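We use cookies to remember your settings and to see which articles get read. Accept all / Manage choices

Give it the laundry

My neighbour Afiq Subramaniam has a robot vacuum called Jurnov and talks to it the way other people talk to a spaniel. I understand completely. I've been waiting for household robots since I was small enough to be put to bed while the good programmes were still on, and I now think we're closer than most of my friends believe, though further off than the videos suggest. The chore that persuades me of both is folding clothes.

Washing is solved, more or less. You put things in a drum, press a button and go away. Drying is solved if you can afford the electricity. Then you get to the heap, and the whole chain of clever machinery stops dead and waits for a person with two hands and a spare half hour.

What makes the heap so hard is that it has no proper shape. A mug is a mug whichever way up you leave it. A shirt dropped on a table could be lying in any of a million ways, with the collar buried, one sleeve inside out and the hem somewhere underneath. Before a machine can fold anything, it has to work out what it's looking at, and cloth hides most of itself from view.

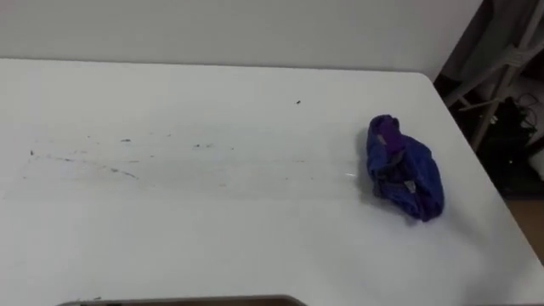

You and I cheat, of course. We pick the thing up by whatever bit is nearest, give it a shake and let gravity do the sorting. We feel for a seam with a thumb while looking out of the window. If there's a label we know roughly where the neck or the side must be, and we've got there before we've had a thought about it. I find it wonderful that such a dull job turns out to be so full of skill!

The machines are starting to learn those cheats, and this is the part that excites me. The older approach was to write rules: find a corner, find another corner, pull. It worked on a flat tea towel and fell over at the sight of a hoodie. The newer approach is to let the machine learn from lots and lots of people doing the job, mistakes and all, so that it picks up the small recoveries as well as the neat moves. Drop the sleeve, go back, try again from the other side.

In June I spent an afternoon at Merkia, a small workshop that is trying out a two-armed folding machine, and watched it go through 47 garments. It finished 17 of them to a standard my mother would have let into a drawer. Several more were what I'd call student standard. The rest were abandoned or rolled into a kind of sausage. It was slow, too, and I could have boiled an egg while it thought about one pair of trousers.

Damian Tanner, who runs the place, was disappointed with the afternoon. I was thrilled. A sausage is still an attempt, and when one jumper slid half off the table the machine caught it by the cuff and hauled it back. I said something out loud at that point which I won't repeat.

So can machines do our chores yet? In a factory, with the same part arriving the same way up all day, they've managed for years, and the Holzer line at my old job never once asked for a tea break. At home, I'd say they can do pieces of chores. They can vacuum a floor that somebody has cleared first. They can fold some of the washing if you're patient and don't own many fitted sheets.

I'd still like us to stop judging them by whether they can replace a whole person on washing day. A slow machine that gets through the plain stuff while I'm asleep would suit me very well. Leave it the T-shirts and towels at eleven at night, let it take until breakfast, and I'll see to the sausages over my coffee. My sister thinks I'd spend the time I saved refolding everything — she may be right, she's seen my airing cupboard.

Afiq says he'll buy one when it can do socks. I've told him to start clearing a space.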